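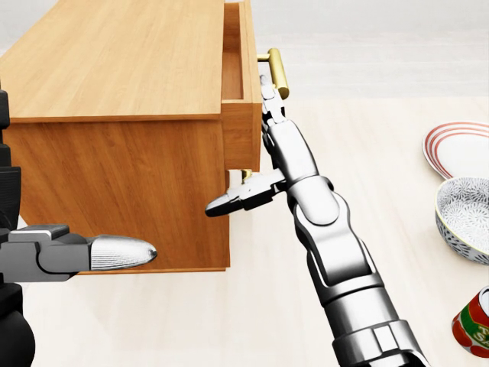
Siham Younis asked us last August why a household robot needs a written rule for opening a drawer, when a person learns it by doing it.

Trallus writes operating rules for two-armed household robots and checks them in simulation before hardware is used. The current rule set, Manzano, has 47 clauses. Each one names a limit, a test and a stop condition. A clause on drawers, for example, sets the permitted pull force and states where the second arm may be during the pull.
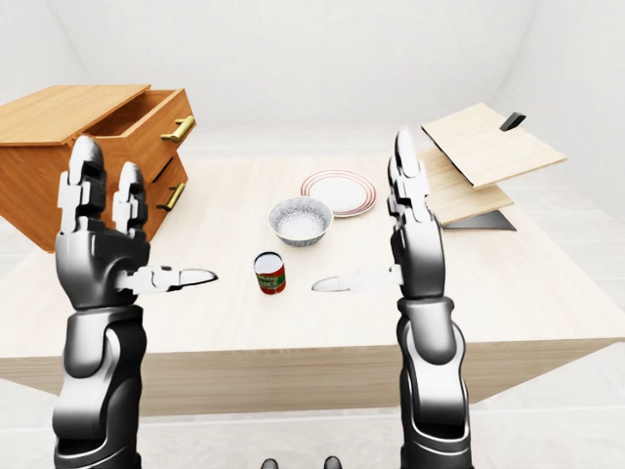
A clause is released after 60 consecutive simulated runs without a violation. Failed runs are kept on record and reviewed by Gunhild Damgaard and Kobe Mertens. Changes to a released clause restart the count.

Trallus has a staff of 8. Rule sets are licensed per site. Requests for the current text go to Troels Hafstein.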